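Mar 17, 2022

I spent the afternoon on the two-arm setup, driving both arms by remote control. The job is passing a thin flat part from one gripper to the other. I saved 162 runs -- most of them slow.

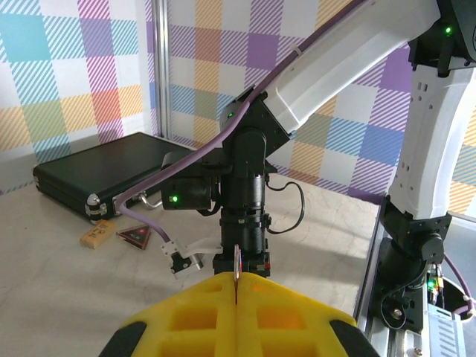 Why not just program the handoff? The grip point shifts a little each time, and a fixed path can't allow for that.

I threw out two runs where I let go too early. Closing the second gripper before opening the first is the whole trick, and my left hand is still learning it.

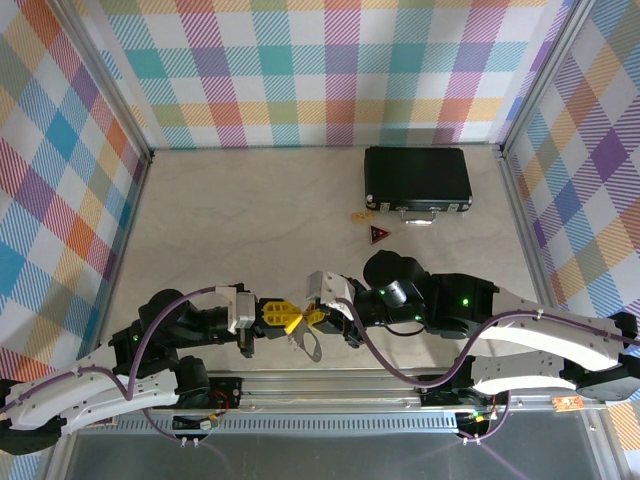
Parry commented on my January post that slow runs teach the robot to be slow, and that I should practice first and record later.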